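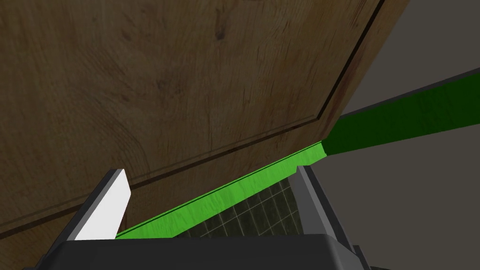 A reader in Flaltville writes that her arm opens the same cupboard perfectly well when she guides it by hand, yet pulls the door askew when she works it from the controller. Several members of the Mesar workshop have reported the same difficulty. The following advice applies to both methods.

Before recording

Wipe the handle and the finger pads. Set the starting position a little differently for each demonstration, or the arm will learn one approach only.

Guiding by hand

Hold the arm above the wrist and keep your own fingers clear of the gripper. Move at an even pace. Bring the open fingers to either side of the handle and pause briefly before closing them.

Working by remote control

Reduce the speed setting for the last part of the approach. A door swings in an arc – the wrist must turn with it, and a straight pull will strain the hinge. Practise the turn 5 times before saving anything.

How many demonstrations

For a single door, 26 good recordings are a sensible start. Our Nostska set has grown to 128, drawers included. Delete any attempt in which the grip slipped, unless you intend to teach recovery separately.

Search tips Enter keyword Go

Related items
Caring for rubber finger pads
Teaching an arm to close a drawer
Subramaniam controller: button settings
Oiling stiff cupboard hinges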